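Ticket 3634 – Pudwood shelf over the table, right end sagging
Opened by: Nikau Tautahi
Status: open
Priority: normal

Problem: shelf board dips at the right end once the row of cans etc goes back up. Fine when empty. Noticed in September, worse now.

Tried so far
– tightened the screws on the right bracket. Held 2 days, then dipped again
– swapped the wall plugs for Firna ones, the longer type. Better but not level
– moved the heavy stuff toward the other end. Helps a bit, looks silly

9:40 Stalik support asked for board length and load. Told them roughly 25 lb, havent weighed it. Length to follow.

11:15 They asked if the supports are still up and things still on the shelf. Yes to both. 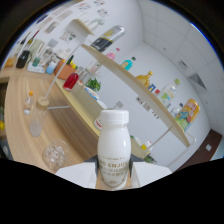
Shelf from below, bracket under right end. White bottle in front, glass jar w/ wooden lid on the table.

11:30 Asked if the table can take any of the load. No, need the space for jars and bottles.

14:05 Reply from Stalik: add a 3rd bracket in the middle, Mandagi size should fit. Need to check wether there's a stud there. Will clear the shelf first and update tonight.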